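The jug from Grikham

April 9, 2024

I wasn't going to buy any more studio pottery this year. I'd told everyone so in December, quite loudly, and then I went to the Grikham sale and came home with a stoneware jug wrapped in a tea towel. So much for that!

It was lot 427, down as "jug, ash glaze, marked", with no estimate and a very poor photo in the catalogue. The mark is a small impressed K inside a square, a bit wobbly on one side, and I'm fairly sure that makes it Kazlauskienė, from the years when the Bimau pottery was still firing with wood. Only fairly sure, mind. Her later pieces have the K without the square, and the Gondix reissues are stamped so crisply you can tell them with your thumb.
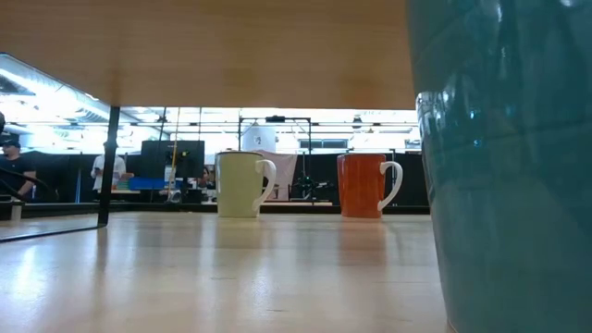

What I look for

The foot, first of all. Bimau jugs were turned quite roughly and you get a little spiral in the middle where the tool lifted off. Mine has it. Then the glaze line, which ought to stop well short of the base (the reissues go nearly all the way down, and it looks a bit mean to my eye).

I also check where the handle joins. On the early ones it was pulled straight from the body and pressed on with two fingers, and you can feel both dents if you put your own hand there. I love that. I've stood in sale rooms holding hands with a jug for far too long.

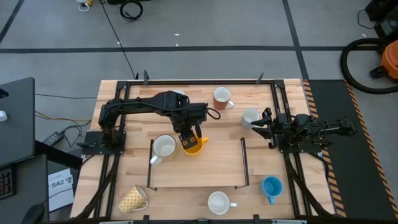
Weight is harder. People on the forum swear the wood-fired ones are heavier, but I've had a light one and it was perfectly right in every other way, so I've stopped bringing the kitchen scales along. Glaze colour isn't much help either, it ran from grey to a sort of wet-sand brown depending on the kiln.

As for what I paid, less than I'd feared and more than I'd admit at home. A good lidded jar by the same hand made over 2,000 last year, so I don't feel too guilty.
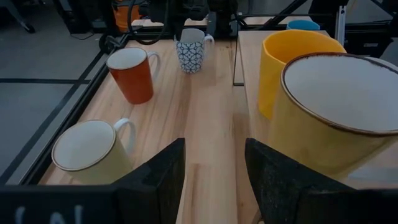

Mugs and more mugs

Next job is getting the old price sticker off the base without taking anything else with it. Warm water first, then we'll see.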